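Good Practice Rules for Hand-Held Gripper Work in Real Homes
Student project report, second-year robotics stream
Dilruba Siddiqui (with Aisyah Halim)
11 Jul 2023

Why I picked rules

Everybody else in our cohort wanted to build something, and fair enough, building things is fun! But back in April Aisyah and I sat through a very long afternoon trying to merge recordings from three different student groups, and nothing lined up. One group started every take with the gripper open, one started closed, and one had no habit at all. Some people had tidied the room first (like, really tidied it, vacuum lines on the carpet) and some hadn't touched a thing. So our supervisor said, why don't you two write the rules, then? And here we are.

The project is called Trandura, which was the least bad name on the whiteboard. The aim was a short rule sheet that a student could read over a coffee and then follow in somebody's bedroom without ringing us. We had 2,000 words to play with at first, and the final sheet fits on 2 pages.

What was already around

I started with the Gullell handbook, the in-house guide our lab has been passing down for years. It's good on batteries and lifting and where to put your feet. It says almost nothing about homes, though. The Mariton checklist (from the group upstairs) is much better on consent and privacy, but it assumes a fixed arm bolted to a bench, so half of it made no sense for a tool you carry around in your hand. I borrowed the privacy part nearly word for word, with their okay.

The rules, and how they changed

Rule 1 is about the start. Every take begins with the fingers open and empty, pointed at the work area, and you hold still for a slow breath before you move. I had this as rule 6 in the first draft and Aisyah moved it up to the top. She was right. When I went back through the April recordings, 1,240 clips in all, the start of the take was the thing that gave me the most grief.

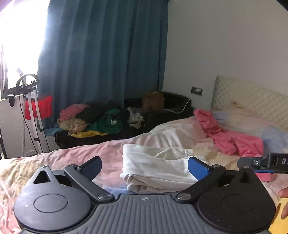

Figure 1. Fingers open over the bed, nothing between the pads, with the folded white cloth just past the tips.

Rule 2 is leave the room alone. I argued with Aisyah over this one for a week. My feeling was that you should at least put the washing away, if only to be polite to whoever lives there. Her feeling was that a bedroom with clothes heaped up in it is what a home robot is going to meet, so why would we practise on a showroom? We settled on this wording: move anything that is breakable, private or a trip hazard, and leave the rest as you found it. Letters, pill boxes and family photos all count as private. Clothes don't, unless the person says so, and you have to ask them.

Rule 3 covers cables. Look for them before the first take, including any that run from a wall outlet down behind the furniture, and agree on a path that keeps the gripper and your own feet clear. If the path changes, you stop and agree on a new one. Boring, I know, but it's the rule I'd fight for.

Rule 4 is the squeeze rule. Fabric is sneaky. You can close the fingers on a towel and have a good fold of it, or you can close them on almost nothing, and from behind the tool the two look much the same. So the rule says close slowly, pause, then lift a little before you go anywhere. If you aren't sure what you've got, open up and start again, and mark the take as a retry so the person sorting it later doesn't have to guess.

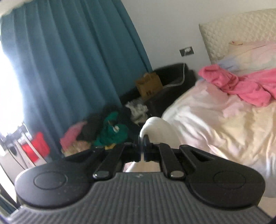 Figure 2. Fingertips closed and nearly touching, with the white item directly beyond them.

Rule 5 is about labels. Write down what you know and leave out what you don't. If you can't tell a sock from a face cloth, put "white fabric item" and move on. I was pretty bad at this myself, I kept wanting to be helpful and fill in the box!

Trying the sheet on people

We gave the draft to 20 students from the Biswas workshop and asked them to scribble on it. Most of the scribbles were on Rule 2, with a few cranky ones on Rule 4 from people who thought the pause was a waste of time. Two of them asked what to do if a pet wanders in, so there's a line on that now (stop, put the tool down, wait).

I also learned that people skip anything in a grey box. All our warnings were in grey boxes. They're in plain text now.

Still to do

The sheet has no colour version and no French translation yet, and I'd like both. Rule 3 needs a drawing. Aisyah is keen to add a rule on two people working on the same bed, and I've told her she can write it if she keeps it under half a page. Her draft is due to me after the mid-year break.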